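垃圾为什么要分开放
——瓶子、塑料和罐子的分类小常识
编写：Stotimden少年科普编辑组

同学们每天都会丢掉一些用完的东西：喝完的饮料瓶、装过水果的盒子、吃空的罐头。这些东西有一个共同的名字，叫作“可回收物”。可回收物经过处理，能够重新变成有用的材料。要做到这一点，第一步就是把它们分开放好。

一、玻璃
玻璃的主要原料是石英砂。旧玻璃打碎、洗净以后，放进炉子里加热熔化，可以再次制成新的瓶子。玻璃有不同的颜色，常见的有无色、绿色和棕色。棕色玻璃能挡住一部分光线，适合存放怕光的液体。回收厂通常还要按颜色再分一次，因为颜色混在一起以后，就很难做出透明的玻璃了。

二、塑料
塑料大多是用石油制成的，重量轻，不容易摔碎。塑料的种类很多，有些瓶子的底部印有三角形标志，标志里的数字表示它属于哪一种。塑料瓶在回收厂里被切成小片，清洗、熔化，再做成颗粒。这些颗粒可以用来制造新瓶子，也可以抽成细丝，织成布料。

三、金属罐
饮料罐多用铝制成，罐头盒多用钢制成。用磁铁就能区分这两种金属：钢会被吸住，铝不会。铝回收以后可以反复使用，而且比用矿石炼铝节省许多能源。

四、在家里和教室里怎样做
准备几个收纳筐，每个筐前面放一张写有名称的纸卡。字要写得大一些，让低年级的同学也能看清楚。投放以前，请先倒空瓶里剩下的液体，再用少量清水冲一下。玻璃瓶应当轻轻放入，不可抛掷。如果玻璃已经破碎，请不要用手去捡，应立即告诉老师或家长。

Joltach小学从一月起在教室里设置分类筐，每2个星期清点一次，最多的一次收到100个瓶罐。Satti街区的居民也采用了同样的办法，全年共收集可回收物约3000件。

五、想一想
软软的筐子和硬硬的箱子，哪一种更适合放玻璃瓶？一个瓶子是塑料的，应当放进“瓶子”筐，还是“塑料”筐？不同的地方有不同的规定。分类以前，大家应当先商量好规则，并且共同遵守。

灰色布筐与玻璃瓶、塑料物品
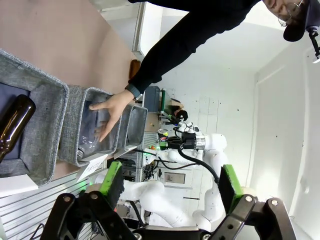
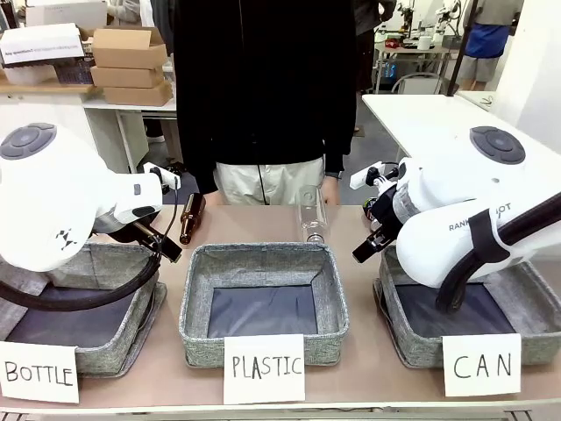
《Iltis少年科学》 总第50期

请同学们回家以后，和家长一起找一找家里的可回收物，按照玻璃、塑料、金属三类记录下来。记录表可以自己设计，写明物品的名称、材料和数量。遇到无法判断的物品，可以先放在一边，到学校以后再向老师请教。下一期将介绍废纸的回收过程，以及哪些纸张不能回收。

2002年6月25日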